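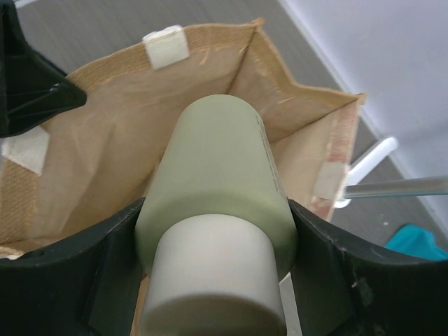
Thierry Vidal to open spring tour at the Wainwright

CLINDSTEAD — Singer and guitarist Thierry Vidal will open his spring tour in March with two nights at the Wainwright, the hall's booking office said.

The shows are his first in Clindstead since he released "Grullum," a record of nine songs written mostly on a borrowed upright piano. Vidal plans to play the whole album in order, take a short break and come back for a second set of older material.

He will be joined by drummer Ryan Naylor, who also produced the record. The two have worked together since their days in the folk-rock group Skenis, which broke up after its second album.

"We cut most of it live, so we already know how it goes on stage," Naylor said. "The slow ones have gotten slower. Thierry keeps adding verses to the last song and I keep asking him to tell me first."

The Wainwright holds 1,000 people with the floor seats in place. The balcony will be open both nights. Doors open at 7 p.m. and the music starts at 8, with no opening act.

Tickets go on sale at the box office and on the hall's website at 10 a.m. the day after the full tour schedule is posted. Reserved seats on the floor are $50. Balcony prices have not been set.

A vinyl edition of "Grullum" will be sold in the lobby before and after each show.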